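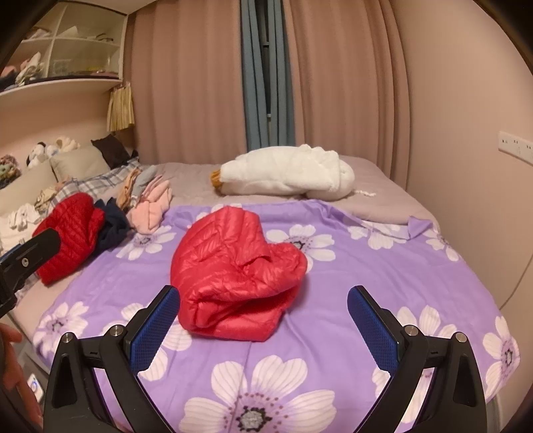 Section 4: Folding and packing puffer jackets

This section covers quilted jackets with a synthetic or down fill. For coats with a stiff lining, see Section 5. For knitwear, see Section 3.

You will need the following:

One Kobori storage bag, medium or large
One paper tag and tie from the tag pack
A bed or other flat surface at least as wide as the jacket with its sleeves spread
A soft, dry cloth

4.1 Before you start

1. Check the care label. If the jacket needs cleaning, clean it first and let it dry all the way through. Thick seams at the cuffs and hem take the longest.

2. Empty every pocket, including the inside one. Coins and keys press into the shell when the jacket is rolled and can leave a mark that does not come out.

3. Clear a space in the middle of the bed. Folded clothes can stay along the far side as long as they are out of reach of the sleeves. A smooth sheet works better than a blanket, which tends to grip the shell and drag it out of line.

4. Wipe the outside of the jacket with the soft cloth. Pay attention to the collar.

CAUTION: Do not pack a damp jacket. The Kobori bag closes tightly, and moisture left inside will cause odor and clumped filling.

4.2 Folding the jacket

1. Close the front zipper to the top. If there is a storm flap, press the snaps shut as well.

2. Lay the jacket face down with the collar pointing away from you. Smooth it from the center outward with flat hands.

3. Fold the left sleeve straight across the back. Fold the right sleeve over it. The cuffs should not stick out past the side seams.

4. Fold each side in by one third, so that you have a long strip the width of the collar.

5. If the jacket has a hood, fold it down onto the back. Detachable hoods may be left on.

6. Press down gently along the strip, from the hem to the collar, and wait a few seconds for the air to leave. Do not kneel on the jacket or use a heavy object.

7. Roll from the hem toward the collar. Keep the roll firm but not hard - the stitched channels should stay rounded and should not be crushed flat.

8. Tuck the loose end under the roll and turn the bundle so its weight holds the end in place.

NOTE: Glossy shells are slippery and the roll may open when you let go. Keep one hand on it while you reach for the bag, or put a folded towel against the open side.

NOTE: A jacket that is too bulky to roll can be folded into a square. Follow steps 1 to 5, then fold the strip in half twice. A square takes up more shelf space but is easier to stack.

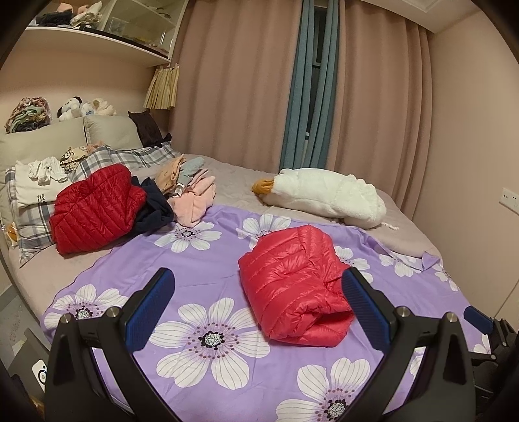 Can I put more than one jacket in the same bag?

A medium bag takes one adult jacket. A large bag takes 2, provided they are both rolled and the zipper closes without force. Place them side by side with the folded ends facing the same way, and put the heavier one in first.

4.3 Bagging and labeling

1. Open the bag fully and stand it on its base. Slide the bundle in with the rounded fold first.

2. Press the sides of the bag together for 10 seconds, then close the zipper to within a finger's width of the end. Press again and close it completely.

3. Write the owner's name and the size on the paper tag, and tie it to the zipper pull. Do not write on the bag itself. Ink can pass through the fabric.

4. Place the bag on a shelf or in a Wemwood under-bed drawer. The drawer holds bags in a single layer only.

CAUTION: Do not place more than one other bag on top of a packed jacket. Long pressure flattens the filling, and some of it may not recover.

CAUTION: Keep bags away from radiators, hot water pipes and direct sun. Bright colors, reds in particular, can fade along the folds.

4.4 Taking the jacket out again

Jackets packed in spring are usually wanted again in November. Take them out a day or two early if you can.

1. Unroll the jacket on the bed and open the zipper.

2. Shake it by the shoulders, then by the hem.

3. Hang it on a wide hanger for at least 30 minutes. Creases between the channels drop out slowly, and a jacket that has been stored as a square will need longer - overnight is best.

4. If the filling has gathered in one spot, work it apart with your fingertips from the outside. Do not iron the shell.

Text by Renji Chiba. Revised 4/5/26.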